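Subject: Re: [Trornberg Table] Big bowls for the February supper

On Friday, the list member at Mollell wrote:
> Does anybody have large serving bowls we could use for the supper? We
> need at least two for salad and one for bread dough. The ones in the
> Namham hall cupboard are all chipped. Also, is 18 inches too wide for
> the serving table? And what are people doing about tablecloths?

Hi all,

Yes, I have bowls! I went through the bottom cupboard last night (the one I swore I'd sort out before the holidays) and found more than I remembered owning. The best of the lot is a big round off-white one with a thick rolled rim, and it's a joy to carry because you can get your fingers right under the edge. I've made bread in it for years. It takes a dough with 500 grams of flour and still looks half empty, so a double batch will be fine, and it would hold salad for up to 18 people if they aren't greedy.

There's a smaller cream one too, sort of oval, with a flared rim. I'd use that for dressing or rolls – it's too small for anything you want to toss.

On the width question, 18 inches is too wide if the table is the narrow one by the window, but the big one has room to spare. Put the bowls down the middle and leave the edges for plates.

As for cloths, I'm bringing my purple one with the white and blue flowers. It's big, it hangs down well over the sides, and beet juice hardly shows on it. It has been through the wash at 90 more than once, which the label says not to do, and it's still going. If somebody has a plain white one for the dessert end, I think the two would look nice together.

I can drop everything off before noon. Please don't stack anything inside the big bowl, though, it scratches. I learned that with a cheese grater.

Stuff still missing from the list:

1. A ladle. Mine from Were has a loose handle and I don't trust it with soup.

2. Bowls, now covered unless you want a third. I've got the large one out on the purple cloth, with the smaller one behind it and my pink thermos at the back.

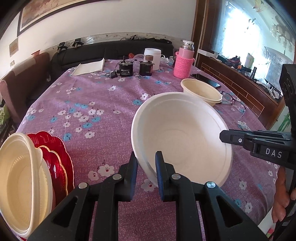
3. Serving spoons, long ones. Two for salad and whatever else people can spare. Write your name on a bit of tape and stick it on the handle, please – I still have a spoon from last year that I can't match to anyone.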